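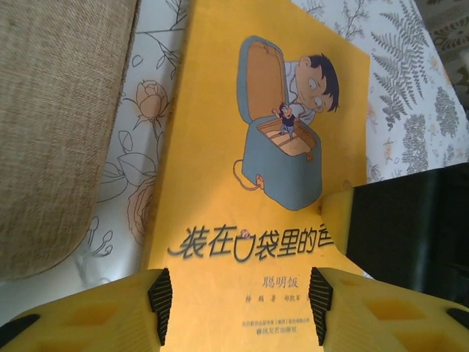
The yellow book on the tablecloth, between the fingers

October 21, 2018

Long day, writing this quick before I forget the lot. Second go with the Cenden gripper kit, the one on trial from Strobel. Set up on the dining table again, flowery cloth still on, couldn't be bothered to strip it. Cushion too. If it's going to be sold for homes it can cope with a tablecloth.

The job I picked is packing a school bag. Sounds like nothing. Books, pens, rulers, notebook. All different stiffness, that's the point.

Started with the children's book, the one with the boy looking into a bag at a tiny man waving up at him. Softcover. Softcovers are a pain. Close too wide and the thing bows in the middle, close too high and you get the cover without the pages. Fingers want to come in near an edge and square to it. Book was lying crooked so I had to turn the wrist to match, and the jog screen is SLOW for that. Tap, wait, tap, wait. Must put that in the review. Strobel's leaflet says wrist rotation is "instant". No.

The rubber pads are good though. Fine ridges, black, they hold paper covers without marking them as far as I can tell. Checked a few pages at the window after and saw no dents. The yellow plastic of the fingers I'm less sure of. Hollowed out to save weight I suppose, feels a bit toy-like in the hand for £693. That's the full kit price, fingers, wrist camera, cable, and the software for 2 years. After that you pay. Tondham do one for less but no camera with it, and having tried both ways I wouldn't go without. You just can't judge depth from the side. Leaning over with your head by the table like an idiot.

Wrist camera then. Really the best part of it. Picture's clear enough to read small print on a cover, both fingers always in view at the bottom so you know where you are. Focus goes a bit soft at the far corner sometimes. Can live with that.

Had tea. Phoned Olwood about the spare pads, on hold for ages, then cut off. Will try tomorow.

Then the bag. Navy backpack, open as wide as it'll go.
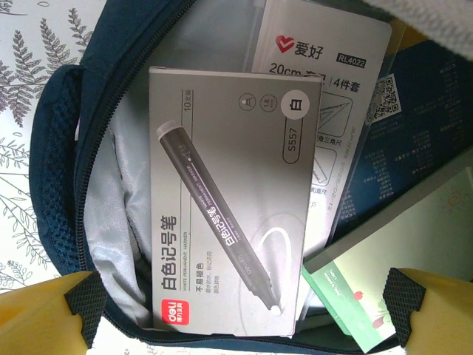 Marker box, rulers and books in the backpack

A bag is the hard bit, much harder than the table. Lining is shiny and silvery and wrinkles up, and I kept thinking a fold was the edge of something. Mesh rim gets in the way too if you come in low. Go straight down, slow, then close. Wrote that on a sticky note and stuck it on the laptop.

Marker box is the easy one — stiff card, flat sides, nice. Deli, white permanent markers, pack of ten. If everything came in a box like that I'd have finished by lunch. It was lying across the middle of the opening, so a good target for the fingers. Tried 5 grabs on it from above, happy with 3. The other two slid off a corner, my angle, not the kit's fault. I'll say so in the write up, only fair.

Ruler set is horrid. Clear plastic packet, and the camera has trouble with where the plastic stops and the card inside starts. Well, I have trouble. The auto-grip button just sat there thinking. Stood it upright behind the markers and left it. Ask Strobel if there's a setting for see-through stuff, nothing in the manual that I can find, and the manual index is useless.

Dark blue book leaning beside it, fine. Notebook with the little red fruit on, thin, bends, same trouble as the yellow book. Want narrower tips for thin things. Cenden list a slim pair as an extra, no price shown, which always worries me.

So where am I. Grip force good. Pads good. Camera very good. Jog screen poor. Plastic packets poor. Would I buy it with my own money, dont know yet. Would have said no in March when it was the old software. Leaning yes tonight but I'm tired and it's nearly eleven.

To do — ring Olwood again, time the wrist turn properly with the phone, try the bag with the zip half shut, get the cable off the floor before someone goes over it. Also wash that tablecloth.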